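Notebook, workshop at Fonudden, June, started after the morning tea

Back on the dishwashing bench notes, which I have let slide since we shifted the shelves, and I want to get things down while they are still fresh in my mind. Ankica has been asking what we settled on for the patterned bowls and I keep telling her "it's in the book" when it isn't, so now it will be.

We have been through 40 pieces of crockery so far, most of them from the Sedel boxes and a few strays that Snežana brought from home (thank you, Snežana, they are much nicer than ours). The plain white ones hardly need any thought. You wet the brush, go round twice, rinse, and they come up well. The decorated ones are a different matter and I have grown rather fond of them, even though they take twice the time. Dried porridge hides beautifully in a busy pattern. I put one back on the clean shelf yesterday quite pleased with myself, and Ankica ran her thumb across the inside and handed it straight back to me.

So, by feel as well as by eye. I have written that on a card and stuck it over the sink.

On brushes. The Flaro one with the long handle is lovely for jugs and hopeless for anything shallow, as the head skates over the curve and only touches at two places. The round one from Hughes holds its shape but sheds — I found bristles in the plughole on three separate days. A flat-handled scrub brush has been the best of the lot, and I'd happily use nothing else. Held on its edge it gets down into the curve of a shallow bowl, and the rim is easily done with the same brush laid over a bit. Stiff white nylon, no complaints at all from the glaze up to now, though I am keeping an eye on the yellow parts, where I'd expect any wear to show first.

Soaking: 7 minutes in warm water is plenty for porridge and yoghurt. Egg wants longer and I haven't got a figure I trust. Snežana says cold water for egg, always cold, and her mother would have said the same, so I shall try it properly and stop arguing with her.

Washing-up liquid: still the 2000 ml refill bottle, which is heavy and glugs. Decant it into the little one before starting, otherwise you get half a cupful at once and spend the rest of the morning rinsing.

About the bowl with the yellow medallion and the teal scrolls, the one with the spotted rim. It is my favourite and I have decided it should be the one we go by for all the patterned pieces.

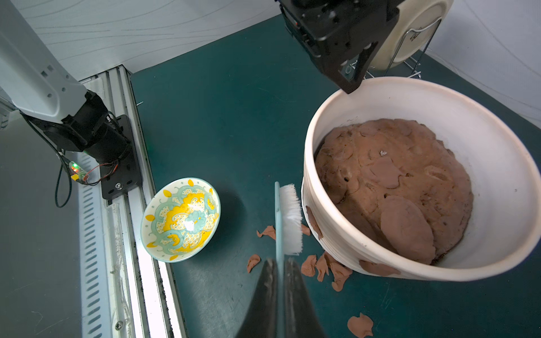
Scrub from the middle outwards, following the scrolls, and finish with the rim. I know it seems fussy to have an order, but when Ankica and I each did it our own way we both missed the same strip just under the edge, and neither of us has missed it when starting from the centre. Tilting the bowl helps as well, and a mat under it saves the bench.

Shelf label on the patterned stack should read 66, by the way, and at the moment it has last month's number on it. I'll redo it when I find the good pen.

Still to do: egg test with cold water, a second flat brush so that one can dry while the other is in use, and ask Snežana whether she wants her own bowls back before the summer break or after. Tea towels need boiling too.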